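Asunto: Re: [fletes-legumbre] Contrato indexado o spot para la próxima campaña
Lista: fletes-legumbre

Contesto entre líneas y luego añado lo mío, que me ha salido más largo de lo previsto.

> Buenas a todos. Nos ha llegado la propuesta de Stustberg para la próxima
> campaña. Nos ofrecen dos cosas: seguir a spot, como hasta ahora, o firmar
> por 52 semanas con un precio base que se revisa cada mes según el boletín
> de Proltus. Movemos lenteja y garbanzo en contenedor de veinte pies, casi
> todo a Valencia y algo a Barcelona. ¿Alguien tiene ya un contrato de ese
> tipo? Me preocupa que suba el índice y nos quedemos atados.

Nosotros lo tenemos desde noviembre, también con Stustberg. El precio base se mueve con el índice, sí, pero con un retraso de un mes. Cuando el mercado sube eso ayuda y cuando baja se paga de más durante unas semanas. En nuestro caso las dos cosas casi se han compensado.

> Además, en la hoja de condiciones aparece un recargo de combustible aparte
> de 276 dólares por contenedor, y no me queda claro si entra en la revisión
> mensual o se queda fijo todo el año.

Pedid que os lo pongan por escrito. En nuestro contrato el recargo va fuera de la fórmula y se revisa por trimestres, con otra tabla. En el borrador que nos mandaron la primera vez no decía nada, y con esa redacción podían aplicarlo como quisieran. Lo cambiaron sin discutir mucho cuando lo pedimos.

> Por último, los días libres. Ahora tenemos catorce en destino y en la
> propuesta lo dejan en 10. ¿Es lo normal?

Últimamente sí. A nosotros nos dieron 10 y conseguimos que contaran desde la descarga completa del buque y no desde la llegada. En un puerto con congestión la diferencia puede ser de dos o tres días. La legumbre pasa por inspección y ahí se va el plazo enseguida.

Hasta aquí las respuestas. 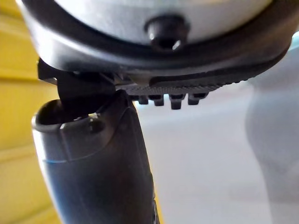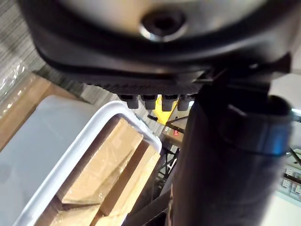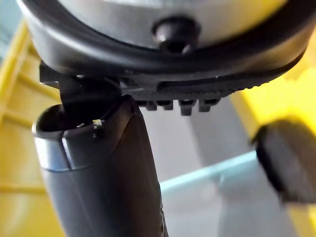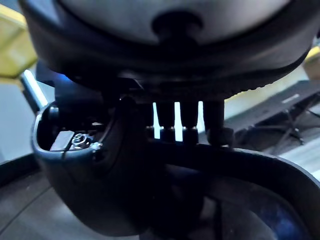
Sobre el boletín de Proltus conviene saber cómo se calcula antes de firmar nada. Recogen cotizaciones de agentes de carga, descartan las extremas y publican la media por ruta. En las rutas grandes hay muchas cotizaciones y la cifra se mueve poco a poco. En las nuestras hay pocas, y basta que un agente deje de enviar sus datos una semana para que el índice dé un salto. Quien espere una curva con escalones tan parejos como las estrías de la banda negra de la segunda foto se va a llevar una sorpresa: hay meses planos y luego un pico que no corresponde a nada que hayamos visto en el mercado. Por eso pedimos que la revisión se hiciera con la media de las cuatro últimas publicaciones, en lugar de tomar la última cifra del mes. Stustberg lo aceptó. Stunell, a quien también pedimos oferta, no quiso.

La oferta de Stunell, por si a alguien le sirve, era más baja de salida pero con compromiso de volumen: 43 contenedores en el año y penalización por cada uno que faltara. Para nosotros era demasiado. Una cosecha floja en origen nos deja por debajo con facilidad, y la cláusula no contemplaba esa causa. Si vuestro volumen es estable puede interesaros más que a mí. Preguntad en ese caso si los contenedores que ellos mismos os dejen en tierra por falta de espacio cuentan como embarcados. Nos dijeron por teléfono que sí, pero en el texto no estaba.

En cuanto al spot, lo seguimos usando para una parte pequeña, la que compramos fuera de campaña. Ahí trabajamos con Vallejo. Responden el mismo día y el precio es válido hasta la salida del buque, cosa que otros no dan. A cambio no garantizan espacio en temporada alta, y en octubre nos dejaron la carga para la salida siguiente en dos ocasiones. No hubo coste de almacén, pero un cliente nos cobró el retraso.

Otra cosa que no he visto en el mensaje original: mirad la moneda. La base del contrato está en dólares y el despacho y el acarreo en euros. Nosotros convertíamos todo al cambio de la fecha de factura y ahora lo hacemos al de la fecha de embarque, que es el que usamos para fijar el precio de venta. El contrato de Stustberg permite elegir, pero hay que marcarlo en el anexo. Si no se marca nada aplican el cambio de factura.

Y un detalle menor — el peso. La tarifa base cubre hasta cierto peso por contenedor y con garbanzo se pasa sin darse cuenta. El suplemento por sobrepeso no está en la hoja de condiciones, está en la tarifa general a la que remite la última página. Pedid esa tarifa completa. A nosotros nos apareció en la segunda factura.

Si a alguien le interesa, puedo pasar la redacción de la cláusula de revisión con la media de cuatro semanas, sin los precios. Escribidme fuera de la lista, que los adjuntos aquí se pierden.

Saludos

> --
> Para darse de baja, enviar un mensaje vacío a la dirección de
> administración de la lista.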